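Workshop News: Looking after hand-held gripper number 14

By Yupin Limsakul

In the last issue Leif Ingvarsson wrote about the new shelves and the charging corner. This time he asked me to write about the hand-held grippers, and especially about unit 14, which has given us more work than the other units together. I take care of these tools since the summer, together with Haoran Luo. Many of you use them every day on the upper floor and bring them back to us only when something is wrong. I hope this text helps you to bring them back a little earlier.

Unit 14 came to our bench before the holidays with a short note from Huguette Fleury. She wrote that small things were slipping out at the end of the grip, and that the marker was sometimes lost by the tracking when she turned her wrist to the left. These were two different faults, and we made the mistake to look for one reason for both. Haoran changed the cable first. The cable was good. Then we loaded the calibration file again, and for one afternoon everything looked fine, so we gave the unit back. The next morning it was on our bench again with a second note, a shorter one.

After this we went through the tool slowly, from the tip to the handle. The dark mesh surface on the inner faces had become smooth in one small area, low down, where most people pinch. You could not see it well, but you could feel it with a fingernail. We put in new mesh from the Nilsuwan box and cleaned the rims with a dry cloth. Please do not use alcohol on this part. It leaves the surface slippery for some hours, and then people grip harder and the mesh wears faster.

The marker was another story. The square itself was clean and flat, but the panel that carries it had a little play at the foot. When the hand turned fast, the panel moved after the hand, and the position in the log jumped. Two screws were not tight. I tightened them with the small Mindum driver, the one with the yellow ring, and put a drop of thread lock on each. If you do this yourself, stop when the driver clicks. A panel that is screwed too hard can bend, and a bent marker is worse than a loose one.
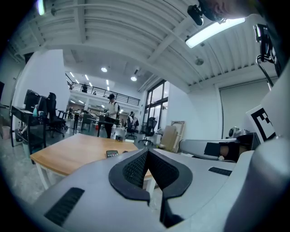 Unit 14 over the light wood table, with the marker panel on the right and the black mesh faces in the middle.

When the two repairs were finished, we did the full check, and I want to describe it, as several of you asked at the Grimmont meeting how long it takes. With some practice it is 19 minutes. A new person should plan 30.

First, the tool is switched off and you look at the vent openings in the casing. Dust collects there, mostly fibers from cloth. Use the hand blower and a soft brush. Do not use the compressor, it pushes the dust inside. Second, you press the fingers together by hand and let them go, and you listen. A dry sound means that the joint needs one drop of the light oil. Third, you check the cameras and their cables. Each cable must have a free loop, so that it does not pull when the wrist bends. A tight cable is the most common reason for a lost picture, and it costs nothing to correct.

Then the tool is switched on and you hold it over a table with daylight from the side. We prefer this to the lamp at our bench, which gives a hard reflection on the casing. Move it slowly left, right, up and down, and then one time quickly. The line in the Jedis program must stay closed. If there is a gap in the line, write down in which direction the hand was moving. This small information saves us a lot of time. "Does not work" on a piece of tape does not help us much, although we understand that people are tired at the end of a session.

The last step is the pick test. We use flat and thin things for it, because a thick object can be held even with worn mesh. Pick it up, hold it while you count slowly to ten, and put it down again in the same place. Unit 14 passed this test on both tries and it is back in the rack, second hook from the door.

Some practical points for January. The check is now done every two weeks, not every month. The list hangs on the inside of the cabinet door, and the person who does the check writes the name and the unit number. Frida Sveinbjörnsson orders the spare parts from now on. If you take the last piece of mesh from the Nilsuwan box, please write to her the same day, as delivery is slow at the moment. We also still miss one Mindum driver. It may be in somebody's backpack.

Haoran is preparing a short practice hour for those who want to learn how to change the mesh. It is not difficult, but the first time your fingers will stick to everything. There are places for six people, and you can put your name on the paper next to the rack. Bring your own unit if you have one that slips.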